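Subject: Re: [house-list] gray for the back room, and what goes back in
Date: June 9, 2018

Quick one, have to be out the door shortly.

> Can somebody please settle the paint. We have been going back and
> forth since before the shelves came down and I would like my table
> back. Two questions. (1) are we doing the ceiling the same gray as
> the walls or leaving it white? (2) do the Van Wyk cabinets go back
> on the long wall or are we finally getting rid of them? Also the
> Endov sample on the door looks green to me at night and blue in
> the morning, am I going nuts. If it's the one called 334 then I
> vote no. Somebody at the Jemelton store told me flat hides more
> but marks if you look at it. Do we care?

You're not going nuts. 334 goes green under the old bulbs, I saw it too. With the daylight bulbs it's fine, but then we'd have to change every bulb in there and half of them are the odd size. So no to 334 from me as well.

On (1), same gray on ceiling and walls, please. Low ceiling, bad corners, the line where white meets gray is never going to be straight in that room and I'm the one who'd be up there with the tape. One color, roll the lot. If people hate it we can do the ceiling white in September when the windows can still be open.

Flat vs. eggshell: flat on the ceiling, eggshell on the walls. Chairs get shoved against those walls all day long. I had flat in my own hallway and you could see every bag that ever brushed past. Jemelton has both in the Ilance line, same base, they'll mix it while you wait. 2 gallons for the ceiling should do it, walls I need to measure again becuase I lost the bit of paper. Long wall is 23 feet, that I do remember. The short ones I don't.

As for which gray. Lighter than the Endov. Cool but not so cool it feels like a dentist. I keep coming back to the very light end of the card, the ones where you have to hold it next to white paper to be sure it's a color at all. Bit of blue in it, hardly any.
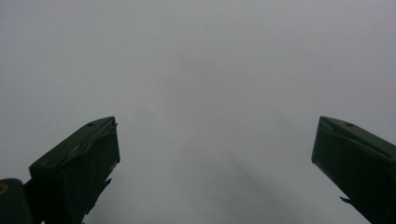
Light gray, faint blue, slightly warmer through the middle.

Somewhere in there. Warmer is OK, bluer is not.

(2) Cabinets. I say one goes back, one goes to whoever wants it. The doors on the left one don't close and haven't for years, the hinge screws have nothing left to bite on. Before anyone asks, yes I tried matchsticks and glue. The right one is solid. If it goes back, put it on the short wall by the outlet, not the long wall, so the table can move over and we can get past with our knees intact. Whoever takes the left one needs a van and a second person, it's heavier than it looks. Shelves come out if you tap from underneath.

Still to do before any painting:

- fill the holes from the old shelf brackets (roughly 11, plus the big one behind the door)
- sand, then wipe down, the dust is terrible
- switch plates off, screws in a cup, LABEL THE CUP
- somebody find the good roller pole, I had it last but it isn't in my garage
- drop cloths. Mine have holes in

I can do the filling and most of the sanding. Can't do the ceiling alone, my neck won't have it. Reply to the list pls and not just to me, I lost track of who'd said what last time and we ended up with too many brushes and no tray.

Will pick up sample pots on my way home unless I hear a loud no.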